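Film and Serial Storytelling
Unit 5 handout: Does the shared universe tell a story?

Read this before the screening, and bring your copy. I will assume you have finished the Leckie chapter on sequels, or at least the part where Leckie claims that audiences "hold the whole saga in mind" while watching any one film. I don't believe that, and a good part of this unit is me not believing it.

The claim, stated fairly

A shared universe is supposed to work like a long novel. Each film is a chapter. A character who appears for two minutes in one chapter pays off in another, and the payoff is richer for the wait. Defenders point to the first Avengers (2012), where four separate lead characters arrive with their own films behind them and need very little introduction. Fine. I'll grant that one. The introductions are quick and the film gets to its quarrels early.

What I won't grant is the step from "this saved some time" to "this is a new form of storytelling." Movie serials in the 1930s carried plots over from week to week. Universal's monsters were meeting each other in the 1940s. Comics did it by the truckload. If somebody wants to say the modern version is different in kind, they need to name the difference, and "there is more of it" won't do. 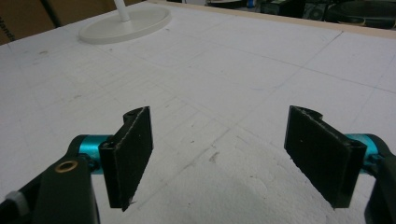
Watch what happens to endings. In a stand-alone film, the last ten minutes have to settle something. In a linked film they have to settle something and also leave the shop open. The usual fix is the scene after the credits. Students often describe these scenes as clues. Go back and check how many of them give you information you could use to work out a later plot. Most show a face or an object and stop. That is an announcement, and we should call it one.

The Anderwood exercise

For the past few terms I have given the class a made-up franchise bible for a city called Anderwood. It is 27 pages long. It has two heroes, Atura and Listik, who share a villain and have never met. Half the room plans a crossover film; the other half plans two separate films using the same events. Then we swap and read.

The crossover group nearly always writes the better poster. Their outlines tend to sag in the middle, where Atura and Listik have to be told things the audience already knows. One outline last May spent 800 words on a briefing in a parking garage. The separate films run into a different problem, which is that the villain starts to look like two people.

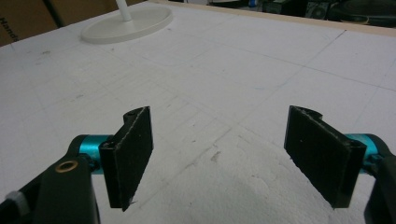
Svyatoslav Hrytsenko objected to all this in the discussion, and the objection should go in the notes. The exercise is rigged, he argued, since nobody in the room has spent ten years with Atura. A real crossover draws on affection that was built up film by film, and a sagging briefing scene plays very differently when you have missed the people in it. Take that away and of course the structure looks bare.

I think that is the best case for the other side, and I notice that it's a case about affection. It says viewers enjoy seeing the characters again. I enjoy it too. It doesn't show that the earlier films made the later plot any stronger, and those two things get mixed up in almost every review you will read.

A test you can run

Pick one scene from a linked film. Write down what a viewer would have to know from earlier films to follow it. Then write down what a viewer would have to know to be moved by it. If the first list is empty and the second is long, you are looking at a reunion. If the first list is long, ask whether the scene explains itself anyway. Many do, usually in dialogue, usually twice.

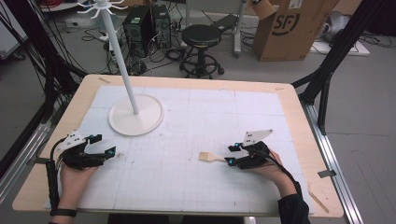
Be careful with deaths. A death in a linked series is the place where the novel comparison should be strongest, and it is also where contracts, spin-offs and prequels do the most damage. When a character dies and has a new film within a couple of years, set before the death or beside it, decide what you think the death still means. I don't have a settled answer. I do mistrust any essay that treats the question as already closed because the funeral scene was well shot.

Written work

Choose one film that depends on at least one earlier film. Argue for or against this sentence: "The film would be weaker if its earlier chapters did not exist." Box office does not count as evidence. Neither do interviews with the people selling it. Quote dialogue and describe shots.

Reading: Leckie, up to page 149. Skip the appendix on timelines unless you like timelines.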